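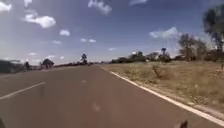 Two-lane asphalt road with a white edge line.

Selik Edge Line Paint, White
Supplied by Vostar

Selik is a water-based marking paint for sealed roads and car parks. It is sold in 16-litre pails – pallet orders are available to councils and licensed contractors.

Product code: 617
Colour: white
Wet film thickness: 600 microns

Store under cover, away from frost. Stir well before use. For trade enquiries, contact Kaisu Vainio at the Vostar sales office.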